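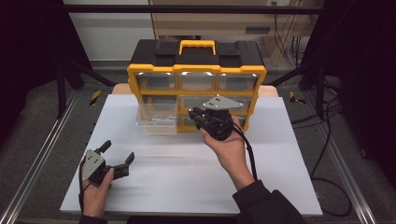
Chapter 4
Sorting Things Out: Categories and Why We Need Them

When I was nine, my grandmother handed me a cookie tin full of buttons and told me to sort them. I asked her how. "However you like," she said, and went back to her sewing. I sat on the rug for the whole afternoon! First I did colors. Then I got stuck on a button that was half green and half brown, so I scrapped that and went by size, and then by number of holes, and by dinner I had one huge pile of four-hole buttons and a headache.

I still think about that tin every time I teach this chapter (and I have taught it a lot). What I ran into on the rug is the same trouble that librarians, grocers, biologists and the people who design tax forms run into every working day. You have a heap of stuff. You want groups. Which groups?

In Chapter 3 we talked about how people notice that two things are alike. Now we get to what they do with it. A category is a group of things we have agreed to treat the same way for some purpose, and please underline "for some purpose," it will come back to bite you in the exercises if you don't. A tomato goes with the vegetables if you're making dinner and with the fruits if you're studying plants. Neither shopper nor botanist is wrong.

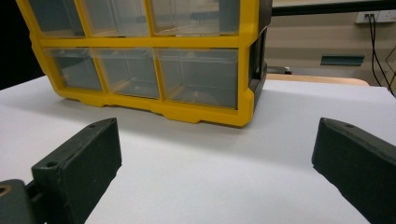 My former student Nyokabi Mbwambo spent a summer working in the stockroom at Jandero, a hardware store with 327 kinds of fasteners on its list. The old system went by supplier. Great for the person paying the bills! Terrible for the person at the counter with a customer who wants a short brass screw and has never heard of the supplier. Nyokabi redid the list by what each thing was for, then by length, and kept the supplier name as a note on the side. We'll go through her list in Section 4.3, including the 32 items she never could place and ended up calling "other."

Oh, "other." I have a soft spot for it. Every system has one, whether it's named "miscellaneous" or "general" or just the kitchen drawer with the batteries and the takeout menus. A small "other" is healthy. When it starts growing, your categories don't fit your stuff anymore, and Section 4.4 gives you a way to check.

A few words you'll want before we start:

Category: a group of things treated alike for a purpose.
Feature: anything you can use to tell members apart, such as color, length or price.
Boundary case: an item that could fairly go in two groups (my green and brown button).
Hierarchy: groups inside groups, like screws inside fasteners inside hardware.

Before you read on, try this. Write down everything in your bag or backpack, then sort the list twice, using a different feature each time. Keep both versions. Liên Ninh, who co-teaches the course with me, has her class swap lists with a neighbor and guess the feature, and the arguments get loud (in a good way). Bring yours with you to Section 4.1, where we'll start with the simplest kind of sorting there is, two groups and one rule.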